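Home | Deals | Glossary | Contact

Standstill agreement

A standstill agreement is a contract where a possible buyer promises not to grab more of a company's stock, or launch a hostile bid, for a set time. I've been keeping this entry up since April, and I still think it's the most fun corner of merger law!

The one I always bring up is Prurkmont and Stalitz. Prurkmont got to look through the books, and in return it agreed to stay under 5 percent of the shares for 400 days (a long time to sit on your hands, if you ask me).

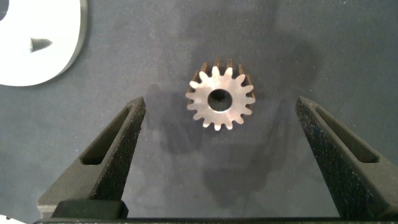 Can a buyer ask to be let out early? Sure, if the target's board agrees, and many contracts also end the standstill on their own once a rival signs a deal.

Some versions go further and stop the buyer from even asking in public - people call that "don't ask, don't waive." Nadine Smadi, who ran the Hawthorne auction, hated those clauses and left them out. Ravinder Gill kept them in for Clirora, and I kind of see his point, though I'd have let bidders at least write to the board in private.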